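Looking after tables, worktops and clear plastic boxes

Most marks on a light table come from cleaning, so start with the mildest thing that works. A damp cloth and a drop of washing-up liquid will shift tea, jam and fingerprints. Wipe along the grain, rinse the cloth, wipe again and dry with a tea towel.

Do not use scouring powder or the green side of a sponge. Both leave fine scratches that look like a dull patch once the light falls across them.

White rings from mugs often fade by themselves in a day or two. If they don't, try a little petroleum jelly left on overnight and wiped off in the morning. Test it on the underside first.

Clear acrylic boxes need more care than glass. Keep window spray and anything with ammonia or alcohol away from them. Use lukewarm soapy water and a soft cloth, and blow off loose grit before you rub.
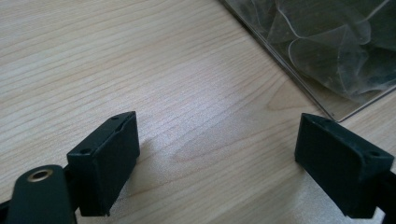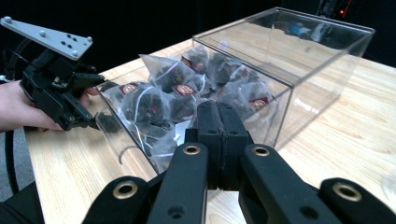
One reader in Plurkholm wrote in November that the jelly did nothing for her rings after two nights, and that a hairdryer on low, kept moving, cleared them in a few minutes. She also says to stop if the surface feels hot to the touch, as veneer can lift.

Lids that stick can be eased by rubbing a dry candle end along the rim. Wipe off any crumbs of wax.

For wobbly tables, check the bolts under the top before folding up card for the feet. Tighten each one a little at a time and go round twice.

Felt pads are best bought in sheets and cut to size. A 550 ml spray bottle of weak soapy water, kept under the sink with its own cloth, does for everyday wiping. Change the water weekly.

Page last updated 22 February 2018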